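Do We Need Another Trawler That Thinks It's a Speedboat?
By Efthymia Gavalas
8/4/26

The Kendavitz yard has sent out its brochure for the Lotow 42, and I have read it twice. The first time I was looking for the fuel numbers. The second time I was looking for them again.

What the brochure does say is that the boat is a "fast trawler," a phrase that has been going around our marinas for years and still makes me itch. A trawler, to anyone who has owned one, is a heavy boat that goes slowly and doesn't mind. The Lotow is supposed to do 22 knots with its owners' laundry, bicycles and dog on board. I believe it will do 22 knots on the day of the sea trial, with half tanks, a clean bottom and two thin men at the helm.

Storage gets four full pages. There are bins under the settee, bins under the berth, and a wall of open lockers in the guest cabin with no doors and no fiddles. Open shelving is fine in a house.
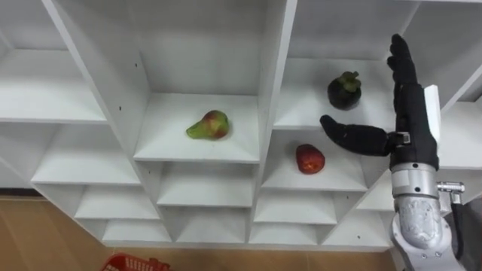
Open cubbies, the kind you can buy for a spare room.

Put a can of beans in one of those and take a beam sea off Plikville Point. I did something close to this in my second boat, which had a handsome open bookcase, and I spent an August afternoon picking paperbacks out of the bilge. My husband screwed a batten across each shelf that night. It looked awful and it stayed there for as long as we had the boat.

Nektarios Nikolaidis, who sells for Kendavitz and is a decent man, told me buyers want "visual space." I'm sure they say so at the boat show. At the boat show the boat is tied up.

Then there is the weight. Every feature in those four pages weighs something, and a semi-planing hull cares a great deal about that. The older Christodoulou 40, which nobody calls fast, doesn't notice if you bring the good pans. Vangelis Theodorakopoulos ran his from Plikville to the islands and back last summer with 300 gallons in the tanks and never touched a fuel dock. He showed me his log. It was dull reading, with the same engine speed on nearly every line, and I'd take it over any brochure.

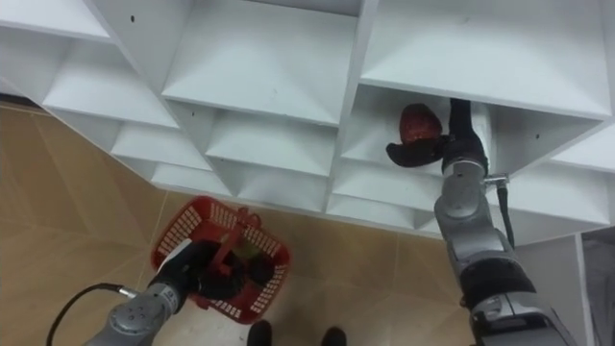

What the extra knots cost

Evdokia Galanis bought an earlier Lotow and kept her receipts, bless her. Her fuel came to $2,426 for one season, and by her own account she ran at trawler speed for most of it because the noise at cruise bothered her guests. So she paid for two big engines, the servicing of two big engines, and the space they take up below, in order to go as fast as Vangelis.

The usual answer is that speed is safety, that you can outrun weather. Sometimes you can. In my experience people with fast boats leave later and come home in the same squall as the rest of us.

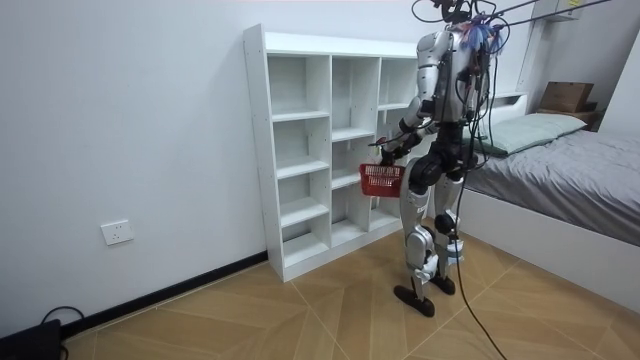 Shelf on one side, bed on the other.

Fotis Pappas, who surveys boats here and has crawled through more engine rooms than I have, thinks I'm being unfair. He says the Lotow hull is well laid up and the wiring is tidy, and I take his word on both. He also admits he couldn't reach the port raw water strainer without lying on the starboard engine.

I'd like Kendavitz to publish a fuel curve with full tanks, full water and a cruising couple's gear aboard. I asked for one and got a second copy of the brochure.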